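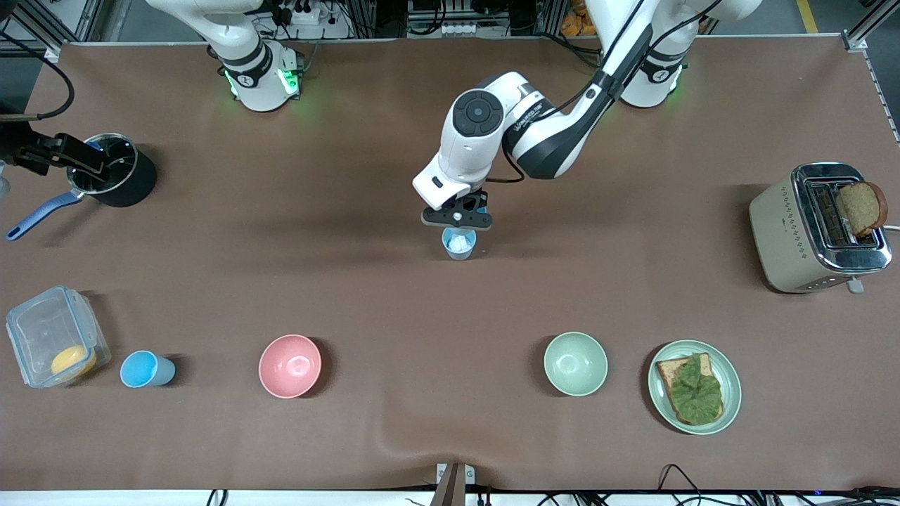 Footsteps at the Old Mill: Ghost Stories and Ghost Tours in Honimdale
Final project report, Local Folklore and History
Lempi Leinonen and Margus Mets

1. What we set out to do

Honimdale calls itself the most haunted town in the valley. It's on the sign when you drive in. We wanted to know where the stories come from, how old they really are, and whether the people who tell them for money tell them the same way as the people who just grew up here. Original plan also had a chapter on Lorunia (the next town over, also claims to be haunted, also has a tour) but we ran out of time, so only a short comparison in section 6.

Main questions:
- Which ghost stories get told most
- Can any of them be tied to a real event on record
- How do they change between the tour version and the local version

2. How we did it

We took both tours. The Brillum Walk, which leaves from the old Brillum hotel at 8 pm, and the cheaper one that goes round the mill and the churchyard. Went on the Brillum Walk twice, once in October and once in January, to see if the script changed. It did, see below.

Then interviews. Lempi did the ones at the senior center, Margus did the shop owners on Mill Street. We also left a paper survey at the library front desk and got 80 back, of which a few were jokes. We kept the jokes in the count for "have you heard this story" but not for "have you seen anything."

Newspapers: the library has the town paper on microfilm, starts 1871. One reader machine works. There is no index, so we searched by date, a couple months either side of each event. Means we could have missed things.

3. The stories

3.1 The Gray Clerk of the Brillum

The big one. A night clerk at the Brillum hotel is supposed to have died on the back stairs and still walks up to the third floor at night carrying a lamp. Guests smell lamp oil. The door of the linen room opens by itself.

Tour version: the clerk was murdered by a guest over a gambling debt. Name given as Mr. Alder in October. In January the same guide called him Mr. Alden and it was a woman not a debt. Guide told us afterward she had read something new over the holidays and liked it better.

Local version: most people over 60 who we talked to said he fell. No murder. One woman whose aunt cleaned rooms there said the staff used it to scare new girls off using the back stairs, which were steep and had a bad rail.

Record: we found a short notice from March 1894 about a hotel employee "found at the foot of the rear stair," no name, no mention of a crime. Four lines. Nothing after that in the months we checked. So there was a death. The rest got added.

3.2 The Mill Bell

The mill bell rings before a drowning. It was taken down in the 1920s, so people now say they hear it even though its gone, and that part seems to be what makes it a ghost story at all. Before it was removed it was just a warning bell for high water. That would explain why it rang before drownings.

The mill flood of 1903 is in the paper, two full pages. Three men died. The bell is mentioned once, as having been rung "for the better part of an hour." No ghosts.

Interesting thing here, the older people didn't tell this one as scary. More like a sad story. The cheap tour plays a bell sound off a phone at the bridge.

3.3 Lü

Shortest story and the hardest to pin down. Lü is a girl, or a dog, or a light over the field behind the churchyard, depending on who you ask. Kids in town still dare each other to say the name at the gate. Nobody could tell us where the name is from. Two people spelled it Lu and one wrote Loo on the survey. The two dots are on a carved board by the gate, but the board was put up by the tourism office in the 1990s so it doesn't prove much.

Margus's neighbor said that when she was small Lü was just what you called the fog. We like this one best as an explanation but have only the one source for it.

Neither tour had Lü in October. The Brillum Walk had added a stop for it by January.

3.4 The 857 steps

There's a claim that if you walk from the hotel to the churchyard at night it takes 857 steps going and one less coming back. On the tour flyer. We walked it both ways and got different numbers every time, and from each other, because Lempi is a lot shorter. Earliest mention we found is the flyer. We think it was made up for the flyer.

4. Survey results

Heard of the Gray Clerk: nearly everybody.
Heard of the Mill Bell: most, much higher among people born in town.
Heard of Lü: a bit over half, but almost all of the under 20s.
Heard of the steps: hardly anyone who hadn't taken the tour.

Asked if they believed any of it, the most common answer was a version of "no, but." No but my brother heard it. No but I wouldn't sleep there. We had not put a box for that, people wrote it in the margin. If we did it over we'd put a box.

People who said they'd seen or felt something mostly named the hotel, then the churchyard. One person named the dentist.

5. What changes and why

Tour versions are more violent, have a name and a year in them, and end at a spot where a group can stand. Local versions are vaguer and tend to be about a place being dangerous: the stairs, the river, the field in fog. We think a good part of these started as warnings. Can't prove this for Lü.

The tours also feed back. Under 20s who told us the clerk story told the murder, and some used the name Alder, which we can't find anywhere before the tour. So in one generation the tour version is becoming the local version. This was probably our main finding and we should of built the survey around it, but we only noticed it while typing up.

Also the guides aren't hiding any of this. Both were happy to say which bits were theirs. One said if the group is cold she skips the churchyard and moves that ghost to the hotel lobby.

6. Lorunia, briefly

One visit, one tour, no interviews. Lorunia has a hotel ghost too, a cook. Falls down stairs. Carries a lamp. The tour there is older than the Brillum Walk by several years. Could be that Honimdale borrowed, could be that every old hotel in the area had bad stairs and lamps. The 1894 notice is on our side at least for the death. Somebody should look at the Lorunia papers, they are kept at the county office and you need an appointment.

7. Problems

- Microfilm: some reels too dark to read, most of 1895 missing.
- Survey was only at the library so we got library people.
- Two of the interviews weren't recorded, battery. We wrote notes the same evening.
- The hotel owner agreed to let us see the linen room and then was away both times. We never got above the second floor.
- Section 3.4 should have been cut probably, but we did all that walking.

8. Who did what

Lempi: interviews at senior center, microfilm, sections 3.1, 3.2, 6. Margus: Mill Street interviews, survey, sections 3.3, 3.4, 4. Sections 5 and 7 together. The transcripts run to 105 pages and are in the department office, ask for the green binder. Names are taken out of the transcripts except for the two guides, who asked to be left in.

9. Sources

Town newspaper, microfilm, Honimdale library, reels for 1894 and 1903
Brillum Walk flyer, current and one older (undated)
Mill and churchyard tour, own notes
Survey forms, library desk
Churchyard gate board, text copied by hand
Lorunia tour, own notes, one vist only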